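Bedside first-aid box, revision two

10/7/20

The first-aid supplies used to live in the bathroom cupboard, behind the towels. Bathroom humidity softened the cardboard and lifted two labels, so everything has moved to the bedside table.

The container is a clear plastic box with a hinged lid and a blue handle. Mine measures 27 cm on the long side. I tried an opaque one in May and kept opening it to check what was in it. Empty, the clear one weighs 569 g on the kitchen scale; loaded, roughly 773 g, and it was heavier before I threw out the expired tubes.

Layout is by height. Spray bottle and aerosol can go toward the front, lying down if the lid won't close over them. Boxed items sit behind. Small wrapped packets fill the corners. Tissues stay outside the box, on the same tabletop, within reach of the pillow.

The drawer underneath gets nothing for now. I had planned to put spare dressings in it, but Gönül Sarıgül pointed out that a second location means checking two places at two in the morning. She's right, and the spares are back in the hall closet.

Ointment is the one item that gets used weekly, mostly for cracked fingertips once the heating is on. Small caps roll. I now open them over the table and keep the cap in my fingers until it goes back on.

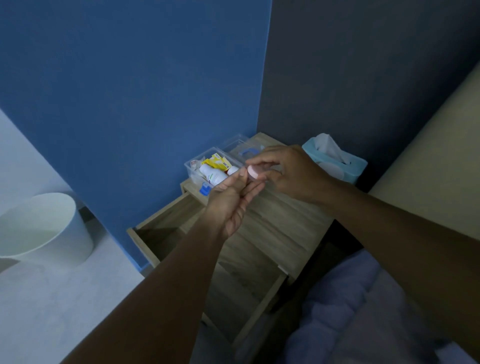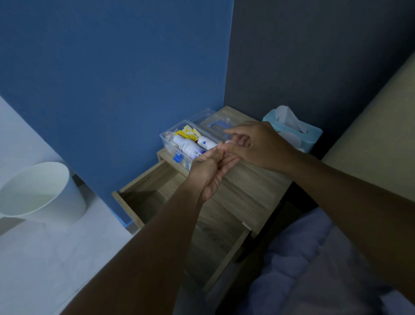
Hands over the bedside table, drawer pulled out, lid of the box up.

Next job is the expiry list, which is still on the back of a Zidbridge envelope.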